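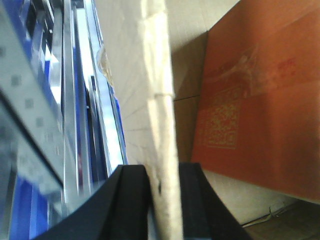

Courses > Robot Learning > Unit 4 > Handout

Search this course Go

Collecting Demonstrations for Shelf Picking
May 7, 2026
Prepared by Hammad Chaudhry

This handout goes with the second half of Unit 4. Please read it before you come to the lab, and bring the log sheet from the course page.

1. What we mean by an example

In this unit, one example is one complete episode. It starts when the arm leaves its rest position and ends when it is back there. Between these two moments we store the images from every camera, the joint positions, the opening of the gripper, and one sentence that says what the task was. A single image is not an example, even if it is a very good image.

The Pestis set, which we use for all exercises, has 3,000 episodes. In February we checked it by hand and took out 122 of them. Most had a wrong task sentence. The motion itself was fine, but a policy trained on "pick the bag" while the operator was moving a box learns a wrong connection.
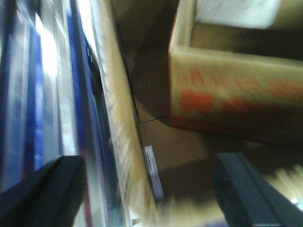 2. The wrist view

The wrist camera gives the most useful information in the last part of the reach, and it is also the view which suffers most from speed. When the operator moves fast, edges become streaks and printed labels cannot be read. Some blur is acceptable, because the robot will meet blur also when it runs alone. But if a whole approach is blurred, the learner has little to hold on to. Slow down when the fingers come near the cardboard or the package.

Remember also that shiny film changes its look with every small turn of the wrist. For this reason we ask you to begin from 8 different start poses per task, and to write the pose number in the log.

3. The fixed view

A fixed camera does not follow the hand, so it tells the learner where things are on the rack. Its weak point is occlusion and reflection.

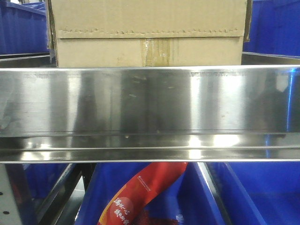 Steel panels act like a poor mirror. Dark shapes and colored stripes can appear on the metal, and a network may treat them as objects. Do not try to clean this up in the software. Record with different positions of people and bins, so that the reflections vary and the goods do not.

Bags need special attention - they change shape after each grasp. Put a bag back in a new orientation each time. If you always lay it down in the same direction, your test score will look better than it should.

4. Before you record

Check that all camera streams are running and have the same clock. Look once at each fixed view and compare it with the reference picture in the Tzanetos folder. If a camera was touched, start a new session number.

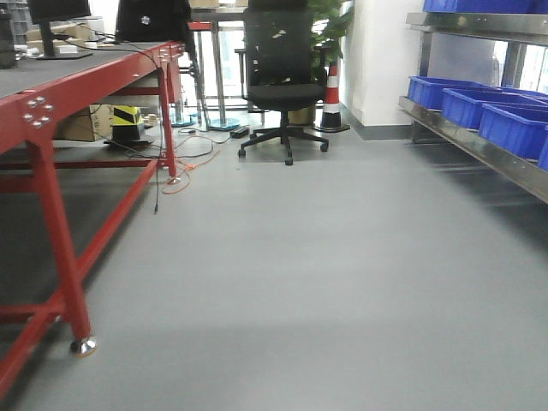 Figure 4. Wide view of the work area, with the red workbench at left and the shelving with blue bins at right.

5. Failed attempts

Keep them. Mark the episode "F" and write in a few words what went wrong, for example "missed edge" or "bag slipped". We will use these episodes in Unit 5, when we train the success classifier. Delete an episode only if a stream is missing.

Log sheets are due before the next lab.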